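Startseite › Werkstatt & Lager › Behälter › Großbehälter grau, oben offen

Großbehälter »Molville«, grau, oben offen

Art.-Nr. 3592
Serie: Darkora Werkstattbedarf
Lieferung frei Bordsteinkante

Wer in einer Werkstatt arbeitet, in der ständig sperrige Sachen anfallen, kennt das: Die kleinen Stapelkisten sind nach einer Stunde voll, die Gitterbox steht im Weg und lässt unten alles herausrieseln, und die langen Stücke lehnen am Ende doch wieder an der Wand, bis jemand mit der Schulter daran hängen bleibt. Für solche Fälle haben wir den Molville ins Programm genommen, und weil wir ihn selbst seit Jahren in der eigenen Halle stehen haben, dürfen Sie uns glauben, dass wir ihn gern verkaufen. Es ist ein großer, schlichter, oben offener Behälter in mattem Blaugrau, ohne Deckel, ohne Fächer, ohne Schnickschnack. Man legt etwas hinein, und man holt es wieder heraus.

Die Form

Der Behälter ist annähernd rechteckig, und die Wände fallen zum Boden hin leicht schräg ab. Das sieht man auf den ersten Blick kaum, im Alltag ist es aber sehr angenehm — man kommt mit dem Besen gut an die Ränder, und kleine Teile kullern zur Mitte, wo man sie auch wiederfindet. Lange, flache Stücke wie Blenden, Verkleidungen oder Blechtafeln stellt man am besten an die hohe Rückwand. Dort stehen sie geschützt und nehmen den übrigen Sachen wenig Platz weg.

Die matte Oberfläche haben wir ganz bewusst gewählt. Ein glänzender Kasten ist beim Auspacken natürlich schöner, aber nach zwei Wochen Betrieb mag ihn niemand mehr anschauen. Beim Molville gehören die Spuren dazu: Der Boden wird mit der Zeit heller und scheuert sich blank, an den Wänden kommen feine, blasse Kratzer hinzu, und der eine oder andere Farbspritzer bleibt wohl auch einmal sitzen. Das ist reine Gebrauchspatina und kein Reklamationsgrund, aber wir schreiben es lieber gleich dazu, bevor sich jemand wundert.

Wo er sich gut macht

Unser Kollege Hamish Purves stellt seinen Molville seit jeher direkt an die Werkbank, mit der Längsseite zur Holzplatte, sodass er von der Arbeitsfläche aus hineinlangen kann. Das empfehlen wir inzwischen auch unseren Kunden. Man legt das Stück kurz auf der Platte ab, schaut es sich an, dreht es um und gibt es dann in den Behälter oder eben zurück auf die Bank. Besonders bei gebrauchten Metallteilen mit fleckigen oder abgenutzten Stellen lohnt dieser Zwischenschritt, denn vieles, was auf der einen Seite noch schön glänzt, hat auf der anderen schon bessere Tage gesehen. Wer viel sortiert, nimmt zwei Behälter und stellt sie über Eck.

Was Kunden schreiben

»Wir haben den Behälter im April bekommen und gleich am ersten Tag bis oben hin mit alten Verkleidungen vollgestellt. Steht, hält, wackelt nicht. Ein Griff zum Ziehen wäre fein gewesen.« — Skye MacKinnon, Brestow

»Bestellt hatte ich einen, jetzt habe ich drei. Meine Frau sagt, es reicht.« — Magnus Dunbar

Zum Griff noch ein Wort, danach werden wir öfter gefragt: Es gibt keinen, und es ist auch keiner geplant. Ein beladener Molville gehört auf das Rollbrett und nicht an den Arm! Das passende Rollbrett Pillay (8 Rollen, davon vier mit Feststeller) finden Sie unter dem Zubehör.

Pflege

Grob ausfegen, mit lauwarmem Wasser und etwas Spülmittel auswischen, trocknen lassen. Für hartnäckige Flecken reicht meistens eine weiche Bürste. Bitte keine Drahtbürste und keinen Verdünner verwenden, davon wird die Oberfläche stumpf und rau, und der Schmutz setzt sich beim nächsten Mal nur umso lieber fest. Scharfkantige Bleche legt man am besten behutsam ein — ein Rest Teppich auf dem Boden wirkt Wunder, und leiser wird es obendrein.

Preis und Lieferung

Molville, einzeln: 374 Euro
Molville, Viererpaket: 1.514 Euro, inklusive zweier Rollbretter Pillay
Farbe: Blaugrau, matt (andere Farben führen wir nicht)

Der Versand erfolgt per Spedition. Unser Lagerleiter Donnie Aitken ruft vorher bei Ihnen an und stimmt den Tag ab, also geben Sie bitte unbedingt eine Telefonnummer an, unter der auch wirklich jemand abnimmt. Die nächste Lieferung trifft am 6. Juni bei uns ein, Vorbestellungen nehmen wir gern schon entgegen. Bei Fragen zur Aufstellung hilft Ihnen Haruto Morikawa aus der Beratung weiter, der sich auch Skizzen und Grundrisse ansieht, wenn Sie ihm welche schicken.
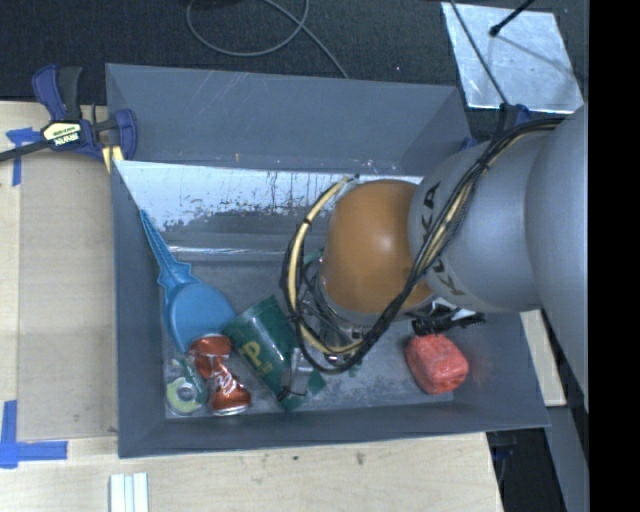

Selbstabholer sind uns ebenfalls willkommen, bringen Sie dann aber bitte einen Anhänger und zwei Spanngurte mit. In einen Kombi passt der Molville leider nicht hinein, auch nicht mit umgeklappter Rückbank.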